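January
By Ansel Pettigrew
6 min read

Feeding a Houseful After the Funeral

When my Aunt Boateng passed (we all called her by her last name, even her sisters did), the whole family came back to her little place in Korbridge after the cemetery, and I was put in charge of the kitchen without much say in the matter. I have done it several times now, for kin and for neighbors, and folks have started calling me up for advice, so I thought I would write down what I tell them.

Label the dishes as they come in

People will start carrying food to the door before you have even picked out the hymns. Keep a roll of masking tape and a marker by the door and put the cook's name on the bottom of every dish. Tape on the side peels off in the wash, and then you have a lovely glass casserole and no earthly idea who to thank for it. I also write the name and the food in a plain notebook, and whoever sits down later to do the thank-you cards will bless you for it.

Make the coffee in two batches

Start the first pot when the service starts, if someone is staying back at the house, and have the second one measured out and ready to go. Decaf goes in the pot with a ribbon on the handle. Set the cream and sugar well away from the coffee, even in the next room if you have to, so the line keeps moving.

Warm everything low

Ham dries out so quickly! I put mine in a covered roaster with a cup of apple juice at 275 degrees and leave it alone. Scalloped potatoes can go in beside it with foil on top. Rolls go in last, wrapped in a damp dish towel and then foil, just long enough to get soft.

Clear one table for keepsakes

Give the family a table that no food is allowed on. Photographs, a Bible, a fishing hat, whatever they want to bring out. An old bedsheet, ironed, makes as nice a cloth as any, and a saucer of thumbtacks and a few index cards will let people leave a memory behind. Ours filled a shoebox, and my cousins still read them out loud at Christmas. 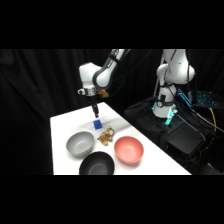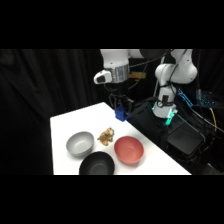 Send the leftovers home

Save up your cottage cheese tubs ahead of time, or ask at church. Fill them before people get their coats on, and leave the family two suppers' worth and no more, as they won't have much appetite and a packed refrigerator is one more chore. Soup freezes well. Potato salad does not, so push that on the nephews.

Go back the next week

Take a loaf of bread and run the vacuum if they'll let you. Dishes that haven't been claimed can go in a box on the porch, with a note to the neighbors.

Sign up for our newsletter and get new household tips by email. You can unsubscribe at any time.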